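Print the letters pages too

I bought the collected Ornura last fall, all 551 pages of it. The book is well made. The paper is matte, the binding lies flat, and the blacks are solid in a way they never were on the original newsprint. Codetti went back to the art boards where they still existed and cleaned up printed copies where they didn't, and I can't find the joins. I have no complaint about anything that is in the book. My complaint is about what was left out.

The original issues each ran a letters page, usually two. None of them are reprinted. Neither are the editor's notes, the subscription coupons, or the half-page strips that Wissam Saliba drew when a story came up short. What you get is story, story, story, with a chapter number where the cover used to be.

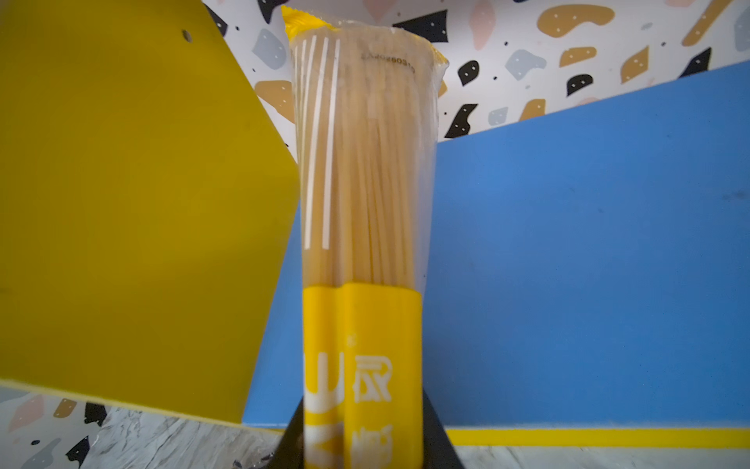

Spaghetti, still in the wrapper.

I know the usual argument. People buy a collection to read the story, and every extra page costs money. Codetti printed 2000 copies of this one, and at that size a few more sheets do show up in the price. I would have paid it. I suspect a lot of the people who buy a hardcover of a black and white adventure serial would have paid it, too, as we're mostly people who read it the first time.

The letters matter because Ornura was written in reply to them. Mercedes Usuga never hid that. In issue 9 a reader asked why the ferryman hadn't been seen since the flood, and in issue 12 he came back and stayed for the rest of the run. In the book he just turns up. A new reader will take it as clumsy plotting. Anyone with the issues in a box knows it was an answer, and can turn back and read the question.

There were arguments on those pages as well. When Montserrat Moya took over the inks, the mail was split for most of a year. Some of it was unfair and a little of it was nasty. She answered one of the long ones herself, in print, and explained why she had dropped the heavy outlines on the faces. It's the best short piece on inking I've read anywhere, and it is out of print because somebody decided it was back matter.
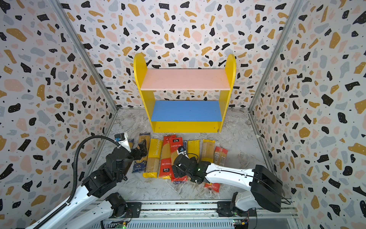 What other publishers do

It can be done. Šimko has put out three volumes of Matance, and every chapter ends with its letters page, shot from the printed issue, yellowing and all. They left the typos in. The street addresses are blacked out, which is right, and the names are kept. Volume two has a letter from a fourteen-year-old Zaid Azar complaining that the horses look like dogs. He later drew the last eleven issues of the series, and his horses are very good.

The Matance books cost a bit more than the Ornura one and they're heavier. The reproduction of the art isn't as sharp. I still take them off the shelf more often. I'll sit down to check one thing and end up reading the mail for half an hour.

Permission is the objection I take most seriously. The people who wrote in agreed to be printed once, in a cheap magazine, and some of them may not want to see themselves again in a hardcover. Šimko handled this by putting a notice on its website and in the back of volume one, and took out the letters of anyone who asked.

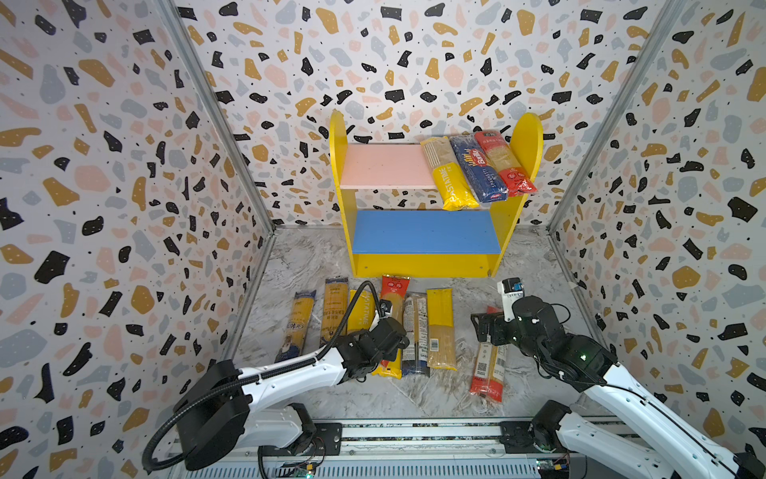

That seems fair to me, and it's work a small company can manage. It also gets the book talked about before it's out, among exactly the people likely to order it.

The other objection is that letters pages are dull. Plenty are. The ones in Ornura have a good deal of "keep up the great work" and a man from the coast who wrote in every single month about the rigging. But I'm not asking for them to be set in large type up front. Put them at the back, four to a page, small. Whoever wants the rigging can find it.

Dalal Hattar, who lettered both series, has kept a full run of Ornura and has said she would lend it for scanning. So the pages exist, in good condition, with an owner who is willing. The second printing was announced in November at 3600 copies, up from the first. That would be the time to add them.
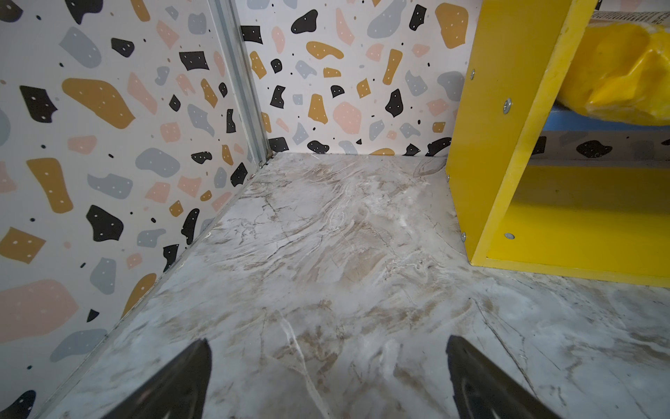 Duluth, Minn., 2/26/26

I wrote to Codetti before posting this and got a polite reply. The second printing will match the first, page for page. They are open to a separate paperback of the letters if enough people ask for it. I'd rather have them bound in with the stories, but I would buy the paperback, and I've told them so. If you have the hardcover and feel the same way, their mailing address is on the last page, under the printing information.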